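Teleoperating the kitchen tasks, week two
Posted in November by Mackenzie Pelletier

I said last time I'd write up how the demo collection is going. Slowly, is the short version. 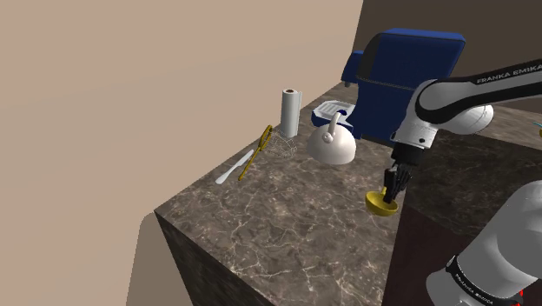
The plan was 60 demonstrations per task, all done by remote control in the simulator. I'm at 60 for the first task and less than halfway through the second. The second one is the spoon. The arm has to pick it up, carry it over the counter and put it down in a target area without knocking into anything else. When I wrote the task list it looked like the easiest one.

The trouble is the grasp. A spoon handle is thin, and if the fingers close a little high the spoon rotates when you lift. Then you spend the rest of the demo holding the wrist at an odd angle to keep the bowl level. Those demos still succeed by the checker's rules, so for the first few days I kept them. Lihua Bai looked at the replays and told me to throw them out. Her reasoning was that the policy would learn the odd wrist along with everything else. I deleted them on Sunday and started the task over.

I changed two things for the restart.

First, the controller. I had been using a keyboard, which moves the gripper one axis at a time, and you can see it in the data. The path goes sideways, stops, goes down, stops. Taras Hnatiuk lent me his 3D mouse and the motion is much smoother now. It took an evening to stop tilting the wrist by accident. I turned the rotation gain down to a quarter of what Kavex sets by default (Kavex is our recording tool, for anyone new) and left translation alone.

Second, I pause before closing the fingers. Only for a moment, long enough to check the height from the side camera. I trim most of the pause afterward, because Lihua had a model last year that learned to hover over the object and never grab it. I leave a few frames in.

My hands get tired after 4 or 5 demos in a row, and the quality drops before I notice it. So now I do a short batch, watch the replays, mark the bad ones and take a break. Coffee, usually.

Hélène Boychuk asked in the comments why I don't just script the motion. I could for this counter layout. The layouts get shuffled later, though, and some of them put tall things in the way, and I didn't want to write a planner for each one. She may still be right about the simplest task.

Next is finishing the spoon, then the first training run. I'll post the success rates even if they're bad.

Contact: use the form on the About page | © Mackenzie Pelletier | Back to top

This site uses cookies to remember your settings. Accept / Decline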